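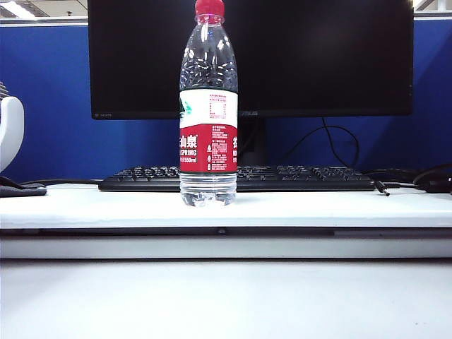 I have been walking up the Flurnotberg most weekends since October, and I have finally learnt how much I need to drink on the way. For years I set off with almost nothing and came home with a headache. Now I take one bottle for the climb and another for the way down. Any plain plastic bottle with a screw cap will do, like the one with the red cap and the green mountain on its label. I did buy an expensive steel flask once, but it weighs too much and it lives in the cupboard.

The hill is 1,153 metres high and the path from Stundach takes me a bit under three hours. The first part goes through beech wood and is dull. After the second gate it gets steep, and this is where I used to go wrong. I would push on to the top without stopping, feel sick, and blame my breakfast.

Paweena Saithong, who I walk with when our shifts allow, drinks a few mouthfuls every time we reach a gate or a stile. There are seven of them on this route. I started copying her and the headaches stopped. It may be down to the slower pace as well – we do stand about talking at every one.

In cold weather I don't feel thirsty at all, so the gates are a useful reminder. I also eat a salted oatcake at the top. Paweena brings dried mango and won't touch the oatcakes.

The bus back to Stundach has moved to the lower car park until the road is mended, which adds 125 metres of descent on a stony track. Bring poles if your knees are like mine. Next time we want to try the longer way round by Wusell.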